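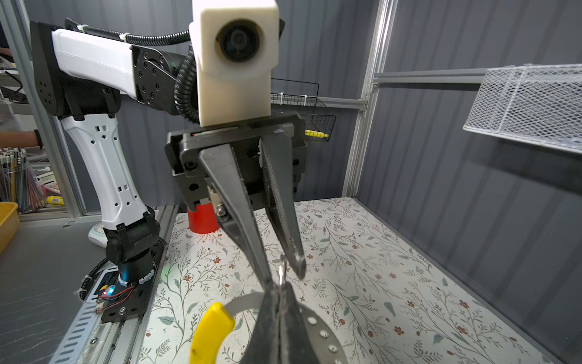

**pegandrail:** Does a floral table mat hold up under metal kitchen tools, or does it need a board on top?

**Turkix_fan:** A mat is fine for light things. Anything with a sharp metal edge will mark the print sooner or later, so put a board down when you're cutting or scraping and take it off after.

**pegandrail:** Thanks. I'm on my second mat. The first was a Stadow and the pattern went gray in the middle after one summer. The new one has a vine pattern and I'd like it to last past September.

**oldcountertop:** I disagree about the board. I used one for years and grit got under it and did more damage than the tools did. Wipe the mat every night and hang the tools up. Mine has been down since before we painted and there are two scratches, both from a can lid.

**Turkix_fan:** Wiping under the board takes ten seconds.

**oldcountertop:** It does if you remember to do it.

**pegandrail:** Hanging is the other half of my question. I have a rail along the back and one white mesh basket on it, and everything small ends up in there. The basket does keep stuff off the mat. The problem is finding anything. I tip the whole lot out to get one thing and then it all goes back in a different order. 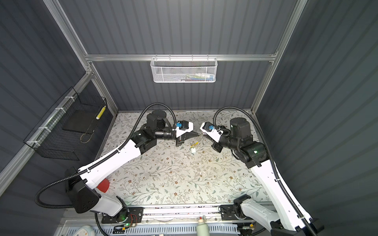

I've thought about a second basket next to it, so one could be for things I use daily and the other for the rest. The Elent ones are 200 mm wide and I have 943 mm of rail, so there's room. I just don't want a wall of baskets.

**lowshelf:** Two baskets turns into two messes. Take out what you haven't touched in a month first, then see what you need. Anything with a hole in the handle can go on an S-hook and then it isn't in the basket at all.

**Turkix_fan:** Agree on the hooks. Get the closed kind, the open ones jump off when you lift the tool. Echeverri sells a bag of 100 but you can find smaller packs.

**oldcountertop:** Closed hooks are a pain if you ever want to move them. Open ones are fine if you pinch the top end with pliers.

**pegandrail:** I could live with pinching. What about small bottles? They fall over in the mesh and then I can't see the labels.

**lowshelf:** Tag them at the top. I use yellow tags on all of mine — string through, loop over the neck. You can read them from above even when the bottle is lying down.

**oldcountertop:** Tags get greasy near a stove. I write on the lid.

**lowshelf:** Mine aren't near a stove.

**pegandrail:** Neither are mine. Tags it is, and I'll clear the basket out before I buy another. Still undecided on the board.

**Turkix_fan:** Try one from a thrift store. I paid 148 cents for mine, tax included.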